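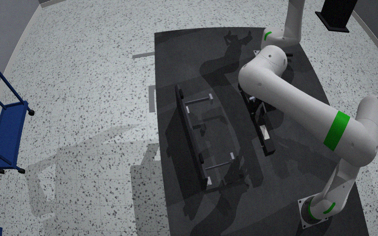
Lamlow has released version 3 of Stisska, its planning software for workcells in which two robot arms share one table. The update went out to existing customers on Saturday, February 21, 2026, and the company says it will stay a free upgrade until July.

The main change is in how the software decides which arm may move, and when. Earlier versions worked out a full path for each arm in turn and then checked the two for clashes. If a clash was found, the second arm waited. Stisska now plans both paths together and replans in short steps while the arms are moving, so an arm can slow down or go round instead of stopping dead.

Lamlow tested the release in simulation on a set of 2,441 planning problems, most of them built around rack-shaped parts lying at an angle on the table. The previous version failed to find a usable path in 532 of them. The company has not yet given a figure for the new one, and says the results are still being checked against runs on real arms at its test partner, Wattimena.

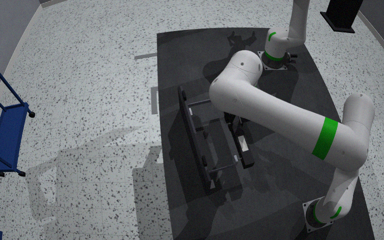
One arm's gripper at the rack-like assembly, in simulation.

Perception has been reworked too. The software used to rely on a single overhead view to find the part, which caused trouble when an arm's own shadow fell across a dark surface. It can now take in a close view from the gripper as well, and it compares the two before the fingers are told to close. When they disagree by more than a set distance, the arm backs off and looks again. Users can change that distance, or turn the check off. 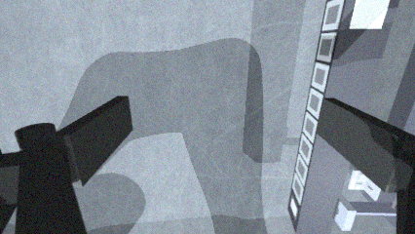 By Maricruz Ventura | Software and control

The close view comes at a cost. Each extra look adds time to the cycle, and Lamlow advises customers with fast, simple jobs to leave it switched off. It also needs a fresh calibration of the gripper camera, even on cells that were set up under the last version.

There are smaller changes to the tooling. Simulated scenes can be saved with their lighting settings, so that a failed grasp can be replayed under the same shadows. Logs from both arms now share one clock — a request that customers had been making for three years. The old script format still loads, but with a warning.

Stisska competes most directly with Provau, which already offers joint planning for two arms but has no replay tool. Lamlow said support for a third arm is being looked at and would not give a date.

3 comments | Share this article

We use cookies to remember your settings and to count visits. Accept all | Manage choices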